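Draft for comment, January 2018
Hrefna Hauksdóttir and Ketill Sveinbjörnsson

4. The open day at Dritbridge

4.1 Setting and set-up

The open day ran for one afternoon and one evening in the ground floor workshop at Dritbridge. Visitors came in through the side door, signed the sheet if they felt like it, and were pointed to whichever bench had the shorter line. Two benches were run. The first was the fixed arm, which performed a scripted routine behind a rail and which visitors could only watch. The second was the hand-held gripper, the Prirkine tool described in Section 3, which visitors could pick up and use themselves. We had expected the arm to be the draw. It was, for the first hour or so, and then the line shifted.

Some 600 people signed the sheet. The real number through the door was higher but we have no good way of estimating it, as families tended to sign once. All figures below are from the sheet or from the recordings, not from the door.

Consent was handled at the bench. A visitor who wanted to try the tool was told that the camera on it would record the table and the fingers, and that nothing would be kept if they said so afterward. In total 43 visitors asked for their recordings to be wiped, and they were, before the end of the evening. Most of these were parents. One was a retired machinist who said he had done it badly and did not want it on record.

4.2 The task

The task was kept simple on purpose. Start with the fingers open over bare table, move to the item, close, lift, put it down somewhere else, open again. No targets marked on the surface. Earlier trials at Pindmont had used taped squares and people fussed over the tape — they slowed right down for the last few centimetres and then looked up for approval. Without tape they just put the thing down.

Each attempt was to begin with a short pause, fingers apart, table clear between them. The pause matters for segmentation (Section 5.1). It was also the part of the instructions visitors were most likely to skip. Ketill took to saying "open, wait, go" to every person at the bench and by evening the kids in line were saying it for him. Compliance improved. We did not plan this as an intervention and can't seperate it from the change in crowd, the evening visitors being older on the whole.
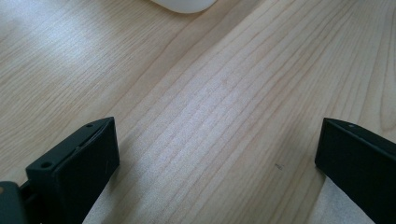 Figure 4. View from the camera on the hand-held gripper: both fingers, open, over the bench top.

A total of 1,010 attempts were kept after wiping. An attempt counts as kept if it has a readable start and a readable end, whatever happened in the middle. Dropped items are kept. Attempts where the visitor wandered off partway are not. We went back and forth on visitors who changed hands in mid-lift and in the end left them in, flagged.

4.3 What visitors did with it

Grip first. Nearly everyone held the tool too tightly. Demonstrators could see it in the forearms and it shows up in the recordings as a fine shake which goes away after the second or third try. Children settled faster than adults. No measurement of this beyond the demonstrators' notes, so take it for what it is.

Approach direction was more varied than at Pindmont. Staff there had nearly all come in low and level. Open day visitors came in from above, from the side, and in a few cases backwards over their own wrist. For our purposes this is good. The Pindmont set was too tidy and Ásgeirsdóttir's reading of it, which we share, was that it had taught us mostly about the habits of the people in the building.

Talk at the bench was noted by hand. The commonest question by a long way was whether the arm behind the rail was copying the person at the table. It was not. The two benches were not connected in any way and the signs said so, but the signs were at adult eye level and behind the coat rack. Several visitors left still believing it, we think. For the next one the arm should be either across the room or switched off while the hand-held bench is busy.

4.4 Problems

Light. The workshop windows face the lane and the overheads are bright, and between them they put glare on the table. Pale veneer makes it worse. Grain fades out under the reflection, and any tracking that leans on surface texture has less to work with there. We had a matte cloth ready and decided against it, thinking the cloth would ruck up under the fingers. Still not sure that was right. A cloth taped at the corners will be tried in February.

Line management. One tool, one bench, far too many people. A second tool was charged and sitting in the cupboard the entire afternoon but there was no second demonstrator to go with it. Hrefna covered both benches for 2 stretches while Ketill ate, and attempts from those stretches have more missing start pauses than the rest.

Clock drift. The laptop and the tool disagreed by the end of the evening. Corrected afterward using the charging log, see Section 5.2. The correction is fine for attempt order but we would not trust it for anything involving reaction time, and do not report any.

Notes on handedness were meant to be taken for every visitor and were dropped once it got busy. What we have is from the first part of the afternoon only, so handedness is left out of the analysis that follows.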